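**Bottled water** is drinking water packed in plastic or glass bottles, or in larger jugs for coolers. May be still or carbonated. Sold nearly everywhere.
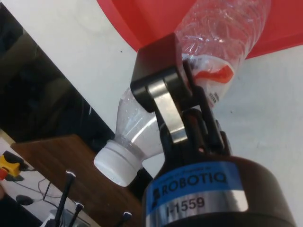
*Clear plastic water bottle. Photo: Fakwood Media Commons, free to reuse with credit.*

## Types

Sorted mostly by source and by treatment. Names vary by country and labels are not always consistent.

- **Spring water**: collected where it comes up on its own, or from a well into the same source.
- **Mineral water**: from a protected underground source, with dissolved minerals present from the start.
- **Purified water**: any source, often a city supply. Distilled, deionized or run through reverse osmosis.
- **Sparkling water**: carbonated, naturally or at the plant.

Flavored waters are usually counted as soft drinks. Some lists put them here anyway.

## History

Water from well-known springs was carried off in jars and stoneware long before there was a trade in it. Spa towns sold it for health, often with big claims for the stomach and the joints. Glass came next, then cheap glass, then railroads.

Typical case is Amolcombe, a small spa town with one sulfur spring. Water first sold at the pump room door, later crated and sent down to the coast at Cundia. Trade faded once piped water became safe and people lost intrest in the smell. The pump room still stands, now a tea room.

Plastic changed the business in the late twentieth century. PET bottles were light, clear and hard to break. Sales moved from the pharmacy and the restaurant to the grocery store, the gas station and the vending machine.

## Production

Water is pumped, filtered, and disinfected with ozone or ultraviolet light. Chlorine is avoided in most plants because of the taste. Bottles often arrive as preforms, small thick tubes with the neck and thread already molded, and are heated and blown to full size on site. Then rinse, fill, cap, label, shrink-wrap.

The Tarar plant, which supplies Cundia and the villages inland, runs 2 lines off a single well 61 meters deep. Output is mostly 800 ml bottles, packed 8 to a case. A third line for cooler jugs was planned, never built.

## Storage

Unopened bottles keep a long time. The date on the cap has more to do with taste and the bottle than with the water. Plastic lets small amounts of gas and odor through, so bottles shouldnt be kept next to gasoline, paint or cleaning products. Cool and dark is best. Sparkling water slowly goes flat even when sealed.

## Criticism

Main complaints: price, waste, pressure on local wells. Tap water costs far less where it is safe to drink. PET can be recycled but many bottles end up in landfill or at sea. Deposit schemes raise return rates. Some towns have put in public refill taps, Cundia among them.

Microplastics have been found in bottled water. Effects on health are still being studied.

## See also

- Drinking fountain
- Mineral spring
- Container deposit
- Water cooler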